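Forums > Games > Vider > Cosmetics and Store

This site uses cookies to keep you logged in. Carry on browsing to accept them.

studier_main
Has anyone bought the Halliday set yet? It's 807 coins for the coat alone and the hat is another 695. I've got 3,459 saved since November and I'm not sure it's worth it.

Horia
Got the coat. The collar clips through most long hair and the back looks flat in the lobby. I'd wait for the bundle.

finnes
Disagree. The coat looks fine on the short models, and the bundle last time only knocked off 100. If you like it, buy it.

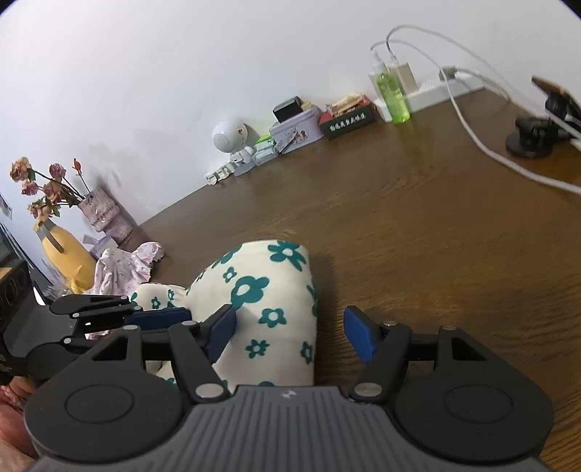 Horia
100 is still 100. My bigger problem is the colours. Every set this season is grey or black, and the one floral pattern they did was only for pass owners. Something like teal flowers on cream, same as the fabric in the photo, would sell far better than another dark coat.

studier_main
I had the floral one. It looked blurry on low settings - you couldn't tell they were flowers unless you zoomed right in.

finnes
That was patched. Check your texture setting, it resets after big updates.

studier_main
Just checked and it had gone back to low. Looks better now. Still leaving the hat, but I'll probably get the coat tonight.

Horia
Try it on in the preview room first. No refunds on store items.

Tagged: Vider, Halliday set, store prices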